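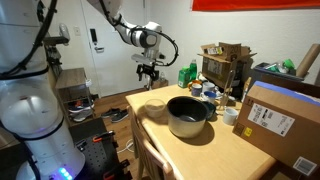

Table clearing is the part of housework in which dishes, cups and food containers are taken away from a dining or kitchen table after a meal, and the table top is made free for other use. It comes before dishwashing and is usually treated as separate from it, although in small homes the same person does both. The items on a table are often very mixed: a metal cooking pot may stand beside a clear glass bowl with a faint pale residue in it, while several mugs are grouped toward the back, close to a green plastic bottle. Because of this mix, most household manuals recommend sorting the items before carrying anything.

Order of work

The usual order begins with leftover food. What can be kept is moved to closed containers, and the rest is scraped into the waste. Glass is taken next, as it breaks most easily when heavy things are moved near it. Mugs and small bowls follow, and cooking pots are carried last, with two hands if they are full. Some writers prefer to remove the pot first, to win space on the table. Apostolos Tsolakis defends this method in his handbook Haslam, where he says that a pot in the middle of the table "makes every other movement longer."

Mugs

Mugs are a special case. They are rarely stacked, since the handles prevent a stable pile and the rims can chip. They are carried by the handle, two in each hand at most, or on a tray. In many homes every person has a mug of a certain color, and such mugs may stay on the table between meals - a habit that the Tralham school of home economics accepted in its courses, but only for mugs that were rinsed.

Residue

Thin remains of milk, dough or porridge become hard when they dry in a bowl. Cold water is poured in soon after the meal and left for 11 minutes or longer. Hot water is avoided at this stage, because it can make starch and egg stick more strongly. Pots with a nonstick inside are wiped with a soft sponge, and metal tools are not used on them.

Wiping the table

A table with a wooden top is wiped with a cloth that is damp but not dripping, in the direction of the grain, and then dried. Crumbs are collected before wiping. Chairs are pulled out for this work and pushed back in afterwards.

Teaching

Table clearing was taught at Tralham as an exercise of 19 lessons, written by Beatrice Makokha and later shortened to 17 by Orathai Wannasri. The short version leaves out the folding of table linen. It is still used in January, when the new group of students begins.

See also: Dishwashing; Table setting; Kitchen storage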